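Fri 9 February — hand comparison, Tremach vs. Elito

Swapped the Elito hands back on this morning. Cúc Từ did the left, I did the right. Same black gloves on both sets so the grip surface is the same. Controller is the Datetia box with the June firmware, closing force limit at 20 N for both.

Ran the bag carry again, head camera recording. The Tremach hands dropped the bag twice last week when the arm swung past the hip. With the Elito set I kept the left hand closed on the bag and used the right for the reach toward the pedal bin by the partition. Fingers open, slight curl, no preshape.
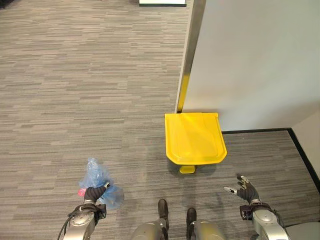 Does the lower force limit cost us grip on thin film? Only at the start of the close — the fingers slide on the first wrap, then the plastic bunches up and holds at 20 N as well as it did at 40.

Lag from command to first finger motion was almost 200 ms on the right hand and a bit less on the left. Tremach was 100 on both. Could be the cable, could be the Triệu adapter board. Swap boards left to right before touching anything in software.

Wrist strap on the left needs retightening after every 2 runs. Marked it with paint pen.

To do:

- repeat with the yellow bin farther from the wall
- log motor current on the thumbs
- ask Cúc Từ for her Tremach current logs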